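# Tailgate wiring breaking again, and is Lullivow worth the money this year?

**hatchback_mk2**

Two things, sorry for putting them in one thread.
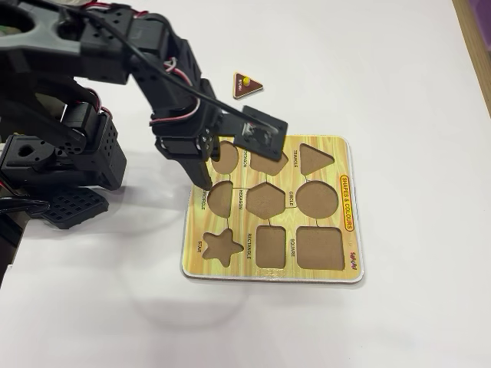

The tailgate loom on my hatch has gone for the second time in a year. Same place, inside the rubber boot between the roof and the gate, on the hinge side. This time it was the number plate light and the rear wiper feed. I soldered it last time with heat shrink over the joints and it cracked right beside the solder. I'm now wondering if the wire just needs more length where it bends, like the red and white wires looping round the middle joints of the arm in the photo, or the long black cable that comes over in an arc above it. Mine is pulled tight across the hinge every time the gate opens. I can get another 40 mm in there if I move the clip.

Second thing. I was going to put the car in for Lullivow in June. The indoor stand price has gone up and I'm not sure it's worth it for a car at my level. Hyvönen coilovers, wheels, tidy bay, stock paint. Who's going?

---

**pluggedgap**

Solder is your problem. It wicks up the strands and makes a stiff bit, then the wire breaks where the stiff bit ends. Crimp it, and put the crimps in the roof or down in the gate, never in the boot itself. Use thin wall automotive cable with plenty of strands.

Not going to Lullivow. Went last year and stood in a queue for the gate until 11.

---

**oldskoolderv**

> Solder is your problem.

Don't agree. I've got soldered joints in an estate that have been fine for eleven years. The problem is tight wire. If it had slack it wouldn't matter how it was joined.

---

**pluggedgap**

Are your soldered joints in the part that moves?

---

**oldskoolderv**

One of them is near it.

---

**pluggedgap**

Near it is fine. In it is what I'm talking about.

---

**fourdoorfan**

You both have a point. It wants length and it wants no joints in the boot. But be careful with too much slack, it can fold over inside the rubber and get pinched when the gate shuts. I had one chafe through to bare copper that way and it took out the fuse for the interior lights as well.

What I did:

1. Trim off, boot popped out at both ends.
2. Cut the loom well back on each side, staggered so the joins aren't all in one lump.
3. New wire through, one at a time, same colours where I could get them.
4. Gate fully open, pull until it's only just loose, then clip it.
5. Shut the gate slowly with the boot off and watch where it goes.

Took me an afternoon. Talcum powder helps getting the boot over the plug.

---

**hatchback_mk2**

Thanks. The joins were in the boot, so that's that answered. Is the Desico repair loom any good? It's listed for my car and comes with the rubber already on.

---

**rearfogonly**

I fitted the Desico one in November. Wire is decent quality. The rubber is stiffer than the original and the top end didn't want to seat, so I reused my old boot. Also mine had no wire for the washer pump, so check which one you order. There are two versions and the website shows the same photo for both.

---

**oldskoolderv**

You could buy a reel of cable for less than that and do the whole car.

---

**rearfogonly**

You could. I wanted to be finished by teatime.

---

**stancewagen**

On Lullivow: I'm going, stand with Gravari. Club places are cheaper than booking alone and there's room for a few more. They don't judge you on spec, we've had cars on the stand with wheels and nothing else. Some of the indoor builds have had 2,000 hours put in them and others are somebody's daily with a wash, and I've talked to more people standing next to the second kind.

Outdoor is on grass. If you're low, bring boards.

---

**pluggedgap**

Boards won't help if it rains like last year. They were towing cars off the bottom field with a tractor.

---

**stancewagen**

Club stands are on the hard standing now, that was changed after the complaints. I'd agree about the queue. We're meeting at the services at 6.30 to get in before it builds up.

---

**fourdoorfan**

For what it's worth I'd put the 300 quid towards tyres and go in as a visitor. I did a stand once and spent the whole day sitting behind my own car on a camping chair.

---

**hatchback_mk2**

It's 137 for me through the club if I've read it right, so that's easier to swallow. Sent you a message, stancewagen.

Ordered cable and crimps and I'm keeping the old boot. Gate is coming apart next weekend. If the wiper works after that I'll book the place.

---

**rearfogonly**

Check the earth while you've got the trim off. Mine was green.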